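Progress report, Zotari grasp planner
To: Gisela Ostermann
From: Malcolm Tindall
21 Dec 2023

Short one, travel tomorrow. Details in the repo notes.

Status
Planner rewrite merged. Old sampler is gone, new one scores 300 candidates per cycle and drops anything that puts a finger through a container wall. Runs at the rate we promised in September. Controller side (Leonie) also merged, minus the force limit work, see below.

Perception
Segmentation retrained on 4,000 labeled frames, 2,000 of them from the toy kitchen. Shiny metal still the worst case. Depth drops out on the inside of pots and the mask bleeds into the rim. Friederike has a fill-in step that helps, not reviewed yet. Bright plastic food is fine, segments cleanly even when two peices touch.

Planning
Reaching into containers was the big ask from the last review. Approach is now straight down from a pre-grasp point over the opening, wrist yaw picked so both fingers clear the rim. Replans if the target mask shifts. 58 logged runs so far, mostly one or two items in the pot. Current setup has a yellow and an orange item in the small steel pot on the cooktop, green block standing just to the right as a keep-out obstacle.

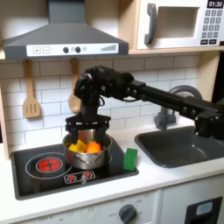

Problems
Force limit still trips on contact with pot bottom. Threshold is a guess right now. Also the replay tool loses sync after a pause, Marlene is on it.

Next
Faucet and utensils into the collision model. Merge depth fill-in. Fix teh replay sync. Need a decision from you on the second workstation, quote is in your inbox.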